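## Airfield Group: news from the Cestport site

Work on the old dispersal track at Cestport started again in February, after the ground had dried enough to get a mower along the north side. The track was laid in the second year of the war to link the main runway with the hardstands in the woods, and most of the concrete is still there under the moss. We have now cleared 81 yards of it, as far as the bend by the Acheampong farm gate.

The bend matters because the station plan shows a blister hangar just beyond it. The hangar itself was sold for scrap soon after the airfield closed, and the field has been plowed many times since. Two of the anchor blocks have survived in the hedge. Both still have their iron loops, and one has a set of initials scratched into the cement. We have made a rubbing of the initials but have not matched them to anyone on the construction rolls.

Small finds from the track edge have been mostly what you would expect: cable clips, a length of fuel hose fitting, broken cups with the ministry stamp, and a lot of nails. The best piece so far is a brass instrument plate from a bomber, bent almost double. The part number is readable and is being checked against the maintenance manuals we hold on microfilm.

Finds days are now on Tuesday evenings in the Colico Room, starting at 6:30. Sorting and labeling come first, then cataloging. There are 14 trays left from last season, and we would like to finish them before new material comes in. Please don't use vinegar or wire wool on anything at home, even if it looks like plain rust — paint and stenciling can be hiding underneath.

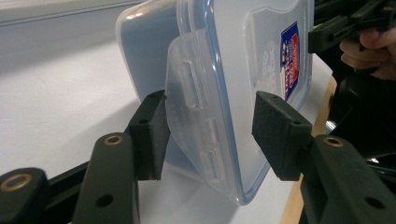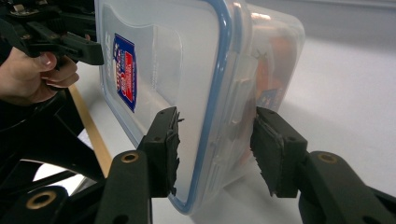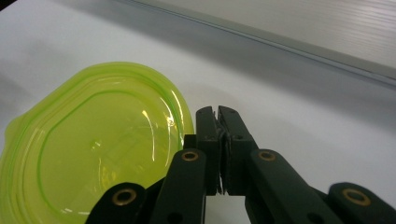

The next site walk will follow the perimeter road from the bomb store to the watch office. It is 2 miles over rough ground, with one stile and a ditch crossing, so wear boots. Places are limited to 30 and the landowner has asked for no dogs while there are lambs in the west field.

We are also trying to trace a photograph of the watch office with its balcony still in place. A print was shown at the Prosex reunion dinner and then went home with its owner, and we failed to take a copy. It shows a fuel truck parked on the left and a group of ground crew on the steps. If you have it, or know which family does, please leave a note at the archive desk. We can scan it while you wait.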